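Laundry Is Still Waiting

By Isauro Orozco

Every January somebody asks me whether this is the year to stop folding their own towels. My answer is no, and I say it as a person who would gladly pay for the machine.

Folding looks easy to us. A towel has four corners, but once it drops in a heap you may see one of them, or none. A person shakes it out and finds the rest by feel. An arm has to find an edge, pinch one layer and pull without dragging the whole thing along. Cutting steel to the same line 418 times is a simpler job, and shops have had machines for that for decades.
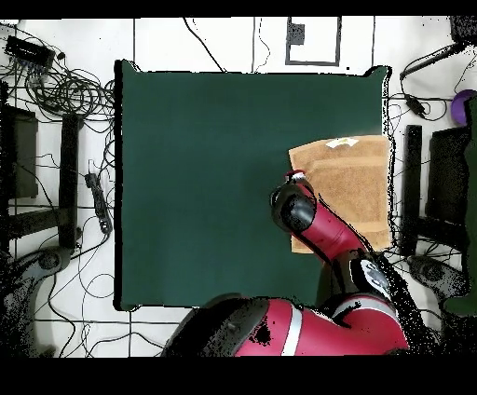

Issue 141

A red and black arm with its gripper at the edge of a folded tan towel is about as far as I would take the claim today. One towel, one table, a cloth laid out under it. My dryer holds fitted sheets, socks and a sweater turned half inside out.

Kittipong Suksawat, who runs a small hotel laundry in Maldonado, told me his staff handle 96 towels before the first coffee break. He would buy an arm that kept half that pace - if it ran without a person standing next to it. I think that is the right test, for a hotel or a home. If I have to stay in the room and straighten the pile, I have only changed chores.

I expect the towels to come first and the fitted sheets a long time after. Until then I will keep folding mine on the bed.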